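Plarnwood Guest House Handbook
Section 4: Setting up a room between guests

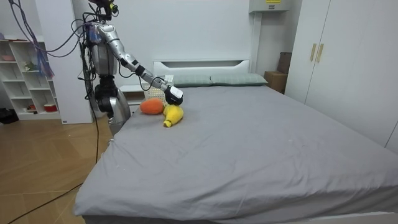
I wrote the first version of this section for myself, on the back of a paint chart, the spring we opened. It has grown a bit since then! If you've just started with us, read it all the way through once before you pick up a single pillow, and after that you'll only need the numbered parts.

Before you go up

You need the blue tote from the linen closet, the room card, and the master key. The tote should already have a fitted sheet, a flat sheet, four pillowcases, and two sets of towels in it. If it doesn't, whoever had it last forgot to refill it (sometimes that's me, sorry) and you'll have to pull a set from the shelf. Queens are on the left, kings on the right, and the labels are on the shelf edges. Don't trust the labels on the sheets themselves. Half of them have washed off.

Note: Check-in starts at 3. If the room card says EARLY in red, do that room first, even if it's at the far end of the hall.

Opening up the room

1. Knock twice, call out, wait, and knock again. I don't care if the key is already back on the hook. Do it anyway.

2. Prop the door with the rubber wedge and open the window as far as the stop allows.

3. Turn the heat or air off at the Trilter panel by the door. Hold the lower button until the little light goes orange. If you only tap it, it just drops into night mode and you'll be making beds in a sauna.

4. Look for left-behind things before you strip anything. Check under the pillows, down the side by the wall, behind the bathroom door, and in the outlet by the desk (chargers, always chargers). Bag what you find, write the room number and the day on the bag, and put it in the office drawer.

Stripping and making the bed

5. Take the pillows off first and stand them on the chair. Pull all four corners of the sheets loose and roll everything toward the middle, so any crumbs go with the laundry.

6. Look over the mattress protector. A damp spot or a stain means a fresh protector, no matter how small it is.

7. Put the fitted sheet on starting at the head, far corner first, then go diagonally to the foot. If you do both head corners and then both foot corners, the last one fights you every time. Smooth from the center out with your forearms.

8. Flat sheet on, wrong side up, with the wide hem at the top. Tuck the foot only. Then the blanket, then fold the sheet down over it by the length of your hand.

9. Pillowcases go on with the open end facing away from the door. It's fussy, I know, but it does look nicer when you walk in.

Caution: The Plitis bed in room 311 has a lifting base. Keep your hands out of the gap at the foot end, and never lift the base with the bedding still on it. The extra weight is too much for the struts and it can come down fast.

Caution: Please don't kneel on the trundle in 354 to reach the far corner. Roll it out, walk around, and roll it back. We are on our second set of casters.

The bathroom

10. Spray the tub and sink with the Katsaros cleaner and leave it for the time on the bottle while you hang the towels. Rinse it well, especially around the drain.

11. Run the shower for a minute, then wipe the glass from the top down with a dry cloth.

Note: Never use the Katsaros cleaner on the stone windowsills. It leaves a dull patch, and I have one in my own bathroom to prove it.

Closing up

12. Shut the window, then put the Trilter panel back to auto. Hold the upper button this time, and wait for green.

13. Vacuum from the window back to the door so you don't leave footprints on the rug.

14. Fill in the room card, sign it, and hang it on the board downstairs.

A full turnover should take you about 20 minutes once you've got the hang of it, bathroom not included. Your first few will be a lot slower and that's fine. I'd much rather have a slow room than one with hair in the tub, and Filippos Tsoukalas, who trained me at my first hotel job, used to send me back up for a single crooked pillow.

If something is broken, write it on the yellow pad in the office and tell me too. The pad has a way of getting buried under the mail.

Section 5 covers laundry, including the dryer that sticks.

Last updated May 17, 2018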